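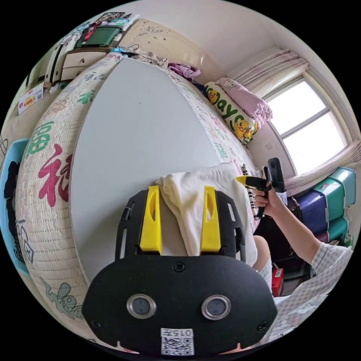 Kemeys mattress works opens its doors once a year, and I went in January because the alternative was my sister's choir. The tour was meant to last 100 minutes. It lasted 135, most of them in the spring hall, where a man called Danylo Lysenko shouted lovingly about coil gauges over a machine that was louder than he was.

Quilting was better. A single cover there passes under 194 needles, and you may stand and watch for as long as you like — or until Flor Benavides moves you along to Foam. Foam smells of warm pencil cases. I was allowed to press a block and agree that it was firm.

Lunch was soup, served next to the showroom, where 12 of us eyed the beds and were asked to keep our shoes on the paper mats. I lay down for the permitted minute. The coach back to Prudurus left early.

Comments (2)

Solomiia Stetsiuk
Did they still do the half-price pillows at the end?

Nnamdi Ogunleye
They did when I went. Take cash, the card machine is in Foam.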